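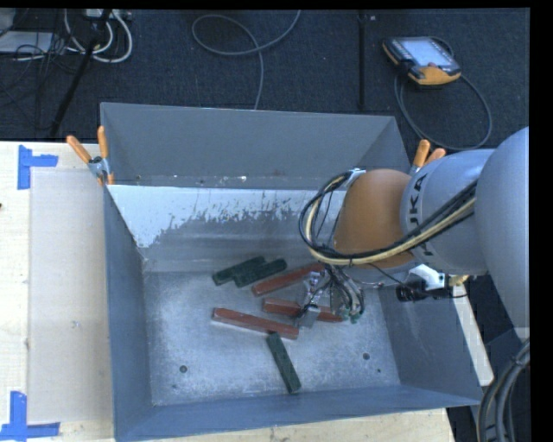 By the Stirklow column, Monday

Leave the blocks in the bin. That's my whole argument really, but I've been given the space so.

Three green, three red, long ones, in a big grey metal bin on a table. Lying any old how. And my first thought, I'll admit it, was who's going to sort those. Greens one side, reds the other, all facing the same way. Lovely. Took me a cup of tea to wonder why.

We have gone mad for sorting. Juntunen will sell you a drawer divider for your drawer divider. My last order from Mirora came to 77 quid, all of it boxes, and what went in the boxes? Smaller boxes. There's a hall cupboard in Rillholm (mine) with a label on the shelf where the labels live.

A bin is a good thing. Open top, so you can see in. Metal, so it gets scuffed and who cares. You reach in, you get the red one, done. Two seconds. Putting six blocks in rows takes longer than finding one ever will, and then somebody takes one out and the row's spoilt and you're cross at teatime over a block.

I do see the other side. Screws, yes, sort your screws. Medicines, obviously. Anything where the wrong one does harm or they all look teh same. But green and red? You can tell them apart from the doorway.

My mother kept everything in one tin bath in the shed, pegs, twine, trowels, and she never lost a trowel. I have a rack for mine and have lost 3 since June.

So tip them in and shut the door. Boxes going free if anyone wants them, collect from the porch, bring a car becuase there are a lot.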